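## 4. Puesta a punto de las pinzas de mano antes de la sesión

Esta sección se aplica a los equipos del taller Clistach que graban demostraciones para el proyecto Natine. Si la pinza ya está calibrada y solo se va a repetir una tarea, pase al apartado 5.

### 4.1 Comprobación previa

1. Retire de la mesa todo lo que no forme parte de la tarea.
2. Revise las dos almohadillas de goma de la pinza. Si la malla está levantada o tiene restos de cinta, cámbielas.
3. Abra y cierre la pinza 40 veces sin carga. El recorrido debe ser suave hasta el final.
4. Pase un paño seco por el marcador. No use alcohol: borra el negro.

> **Precaución:** no meta los dedos entre las almohadillas con la pinza encendida.

### 4.2 Registro de la posición inicial

1. Deje la segunda pinza sobre la mesa, de lado, con el marcador en vertical y a la vista.
2. Sujete la primera pinza con la punta hacia el centro de la sala.
3. Inicie Rathore y elija **Nueva sesión**.
4. Mantenga la posición hasta oír el tono. El programa guarda 3000 muestras.
5. Anote el número de sesión en la hoja del equipo.
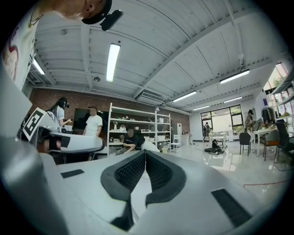

*Figura 7. Almohadillas en V de la pinza, en primer plano. A la izquierda, la segunda pinza apoyada de lado en la mesa, con su marcador.*

Quien lleve visor debe tener un compañero cerca durante toda la prueba. El compañero avisa de sillas, cables y bolsas en el suelo y no manipula los mandos.

**Nota:** los cables se recogen junto a la pared antes de empezar. Si uno tiene que cruzar el paso, fíjelo con cinta en toda su longitud.

### 4.3 Si el registro falla

- **Error 57 (marcador no encontrado).** Gire el marcador hasta que no refleje los fluorescentes y repita desde el paso 3.
- **Error 162 (recorrido incompleto).** Vuelva al apartado 4.1 y revise las almohadillas.
- **No suena el tono.** Compruebe el volumen del portátil. La sesión puede haberse guardado igualmente; búsquela en la lista antes de crear otra.

Los repuestos se piden a Fosura a través de la hoja del club. Los pedidos de agosto se entregan al reabrir el taller.

Revisión del texto: 2026-07-31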